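Arkik adopts written rules for testing robot arms in simulation

Arkik has put its simulation practice in writing for the first time. The 14-page document, in force from October, sets out what a team must do in a simulated room before a program may be loaded onto a physical arm at the company's test hall.

Until now each team kept its own checklist. Some ran a few simulated trials and moved on, while others spent weeks on them. A review last spring found that two teams working on the same pick-up task had used different limits for gripper speed and had not recorded either one.

Under the new rules, every task needs at least 200 simulated runs, with the position of furniture and small objects changed between runs. Failed runs have to be kept along with the successful ones. A team that changes the gripper, the mounting height or the control software has to start the count again.

"People were deleting the bad runs to save disk space," said Marisol Blackwood, who led the drafting. "Then six months later somebody would ask how often the arm had hit a chair, and we had no answer."

The document also covers the rooms themselves. Arkik keeps 130 simulated rooms, and the rules say 58 of them must be held back from development and used only for the final check. Teams are not allowed to view the held-back rooms while they are still adjusting a program. Each room file must list the size of the furniture, the type of floor and the lighting settings. Small items on the floor or on seats must be included in at least half of the runs for any task that takes place in a home.

Cavard, which supplies control software to Arkik, took part in the drafting and will apply the same run count to its own releases. Siltent, a smaller partner, has asked for more time. Its engineers say that keeping every failed run will mean buying new storage, and the two companies have agreed to look at the matter again in the winter.

Valtteri Heiskanen of the Eskola test hall, where the physical arms are installed, said his staff will turn away any program that arrives without a signed record. The record is a single page giving the software version, the rooms used, the number of runs and the name of the person who checked them. The person who wrote the program may not sign it.
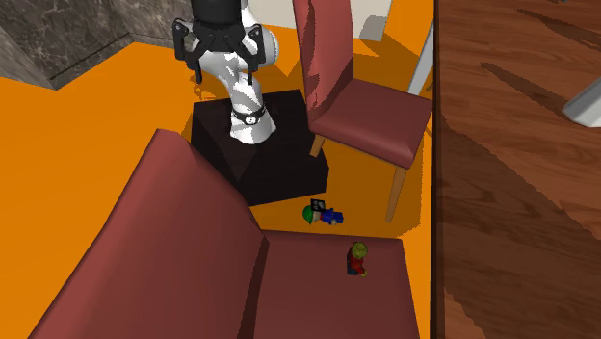

Does a program that passes in simulation still need to be tested at reduced speed on the real arm?

The first session on a physical arm must be run at reduced speed with a person at the stop button, whatever the simulated results were. Full speed is allowed only after a second signature from the test hall.

Programs already in use do not have to be withdrawn, but they come under the rules at their next update. Blackwood said more than 104 programs are in that position, and the teams responsible for them have been sent the record form.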